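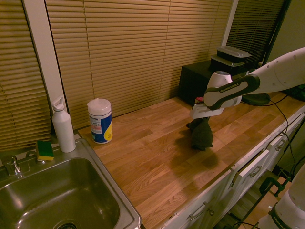 Figure 7.1 A stainless steel kitchen sink set beside a wooden worktop.

Chapter 7
Down the Plughole: Where Used Water Goes

7.1 Starting at the sink

Chapter 6 ended with clean water arriving at the kitchen tap, and I was rather pleased with the journey we'd made to get it there: the reservoir, the filter beds, the pumping, the miles of pipe under pressure. Most books on water would stop for a rest at that point. I'd like to keep going, because the next bit is my favourite. I spent my first working years on the dirty side of the business and I have never quite got over it.

Think about how long water stays in your house. It comes out of the tap, it rinses a plate, and it's gone. A few seconds, perhaps. A bath might hold on to it for an hour if you've got a good book. Then it drops out of sight, and from there on it is called wastewater, even though nearly all of it is still perfectly ordinary water. If you took a litre of what flows through a town sewer and removed everything that wasn't water, you would hardly notice the level go down. The whole craft of treatment is about dealing with that small remainder, and the whole craft of sewer building is about getting the lot to the treatment works in the first place.

We'll be doing the second of those in this chapter and the first in Chapter 8. I've tried writing it the other way round (the publisher asked me to, for the second edition) and it was a muddle, so we are back to the old order.

Words you will meet in this chapter

Trap: a bend in a waste pipe that holds a plug of water and keeps sewer air out of the room.
Lateral: the small pipe that joins one property to the public sewer.
Gradient: how steeply a pipe falls, usually written as a ratio such as 1 in 80.
Combined sewer: a pipe that carries both foul water and rain.
Separate system: two sets of pipes, one for foul water and one for rain.
Storm overflow: an outlet that lets a full combined sewer spill into a river or the sea.
Infiltration: groundwater leaking into a sewer through cracks and joints.

Don't learn the list now. Come back to it when you get stuck.

7.2 Gravity does the work

There is one big difference between the pipes in Chapter 6 and the pipes in this one, and if you take nothing else away I'd like it to be this. Clean water is pushed. Wastewater falls.

A water main runs full and under pressure, so it can go uphill, round corners and over the top of a ridge, and the water will still come out at the far end. A sewer, in most places, is a sloping channel with a lid on. It runs part full, with air above the flow, and the only thing moving the water along is the drop from one end to the other. That sounds easy - and it was cheap, which is why the Victorians were so fond of it - but it ties the designer's hands in all sorts of ways. Every pipe has to be lower than the one feeding it. Start at a house on flat ground, give your pipe a decent fall, and after a mile or so you are digging a very deep trench indeed.

When the trench gets silly, you put in a pumping station. It lifts the flow back up nearer the surface and the falling starts again. I've stood in a good many pumping stations and they all smell the same, in spite of what the brochures say.

How steep should the pipe be? Too flat and the solids settle out, and you get a blockage. So designers look for what's called a self-cleansing velocity, a speed fast enough to pick up grit and carry it along at least once a day, when everybody is up and having a shower. Too steep causes fewer problems than people used to think. I was taught that on a very steep pipe the water would race ahead and leave the solids stranded, and you will still hear that said on building sites. The evidence for it is thin. The real trouble with steep pipes is the wear on them and the mess when fast water meets a sudden bend.

7.3 A town to work with

I find all this hard to picture in the abstract, so I'm going to use one town all the way through this chapter and the next. Mistthorpe has 4,000 people, one high street, a small trading estate and a river, the Wundus, which curls round the south side and floods the cricket ground most winters. It suits us nicely because it is small enough to draw on one sheet of paper and old enough to have a bit of everything.

The middle of Mistthorpe is on a combined sewer. Rain from the roofs and the road gullies goes into the same brick pipe as the water from the kitchens and bathrooms. The newer housing up the hill has a separate system, with foul water going one way and rain running off through its own pipe to a pond. Between the two there is a strip of houses where the records are, let's say, hopeful. The plans show separate pipes. Dye tests showed that several conservatories and one very large patio had been plumbed into the wrong one.

Everything foul ends up at Besnard Lane, the treatment works, which sits downstream of the town and as low as it could be put without being in the river itself. You should be able to guess why it's down there from the last section.

The public network has 649 manholes, and I'd like you to notice how many that is for a place of this size. A manhole goes in wherever a pipe changes direction, changes gradient, changes size or meets another pipe, and on long straight runs as well so that crews can get rods or jetting hoses in from both ends. People walk over them all their lives. Once you've read this chapter you will start looking down at the covers and working out which way the flow is going underneath, and I'm afraid that doesn't wear off.

7.4 What goes wrong

In the year I've taken the Mistthorpe figures from, crews were called to 184 blockages. A handful were caused by tree roots, which find their way into old joints looking for a drink. A few were collapses. The great majority were fat and wipes, usually both at once.

Fat first. It goes down the sink as a warm liquid and looks harmless enough. A little way along the lateral it meets cooler pipe walls and begins to set. Then there's some slower chemistry, in which the fatty acids join up with calcium in the water to make something close to a hard soap. Mistthorpe has hard water, as we saw in Chapter 5, so there is plenty of calcium to go round. What you end up with can be so solid that it has to be cut out with tools.

Now wipes. The difficulty is in how they are made. Toilet paper is short fibres, loosely held together, and it comes apart once it's wet and knocked about. Many wipes are made with long, strong fibres so that they don't fall to bits in your hand while you're scrubbing the hob, and of course they don't fall to bits in the sewer either. They snag on a rough joint, the fat sticks to them, more wipes catch on the fat, and there you are with a dam. The place for them is the bin - even, to my mind, the ones with cheerful wording on the packet.

The pumping stations suffer too. Wipes twist together into long ropes and wind themselves round the pump. At the station by the trading estate the old pump was swapped for a Sarnix model with a cutting edge on the inlet, and call-outs there dropped. The chopped-up pieces then arrived at Besnard Lane and had to be screened out at that end. I mention it because it's a pattern you'll see over and over in this subject: a problem gets moved along the pipe to somebody else's shift.

7.5 Rain, and why it matters so much

On a dry Thursday at three in the morning there is hardly anything in the Mistthorpe sewer. What there is will be mostly infiltration, groundwater getting in through cracks, and that is why engineers like to measure at such an unfriendly hour. If the town's asleep and the flow is still healthy, the pipes are leaking inwards. It was a night survey of this sort that led to 1,275 metres of the old brick sewer being relined from the inside, without digging up the high street.

Add a cloudburst and everything changes. The combined sewer may have to carry many times its dry weather flow within minutes, and no pipe of sensible size can take every storm. Something has to give. Either the water backs up into streets and homes, or there is a planned way out, and the planned way out is the storm overflow. Mistthorpe has two of them, both on the Wundus, and we'll begin with the upstream one, because it is the simpler to draw.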